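News > Shop Floor > Robots at Work

2 min read

Can a machine put a chair together yet? I spent a December afternoon at Plova's workshop in Surkeck finding out, and my answer is sort of!
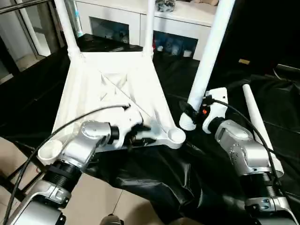
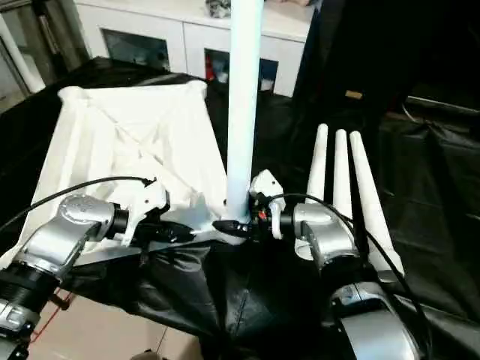
Plova wants its two-armed robot, Drillureo, doing the dull jobs in small furniture stores, the ones that eat up a clerk's whole morning. Flat-pack assembly is first on the list. I figured the hard part would be strength, but no, it's lining things up. With the white plastic chair on its back, one gripper had hold of the seat frame and the other had a leg by its cup-shaped foot, and I caught myself leaning in like I was watching a putt. (I've built a few of these at home and I'm not fast either.)

Lorna Ignacio, who runs the trials, told me they've logged 125 tries at the job so far and the robot still needs a person nearby for most of them. "It's patient, I'll give it that," she said. Her goal is a full chair in up to 7 minutes, with no help. I'd take that deal today!

Pangilinan, the discount chain, has agreed to give Drillureo a spot in one stockroom next spring. Folding is supposed to come after chairs, and Ignacio thinks towels will be harder. My own pile of laundry is staying put until then.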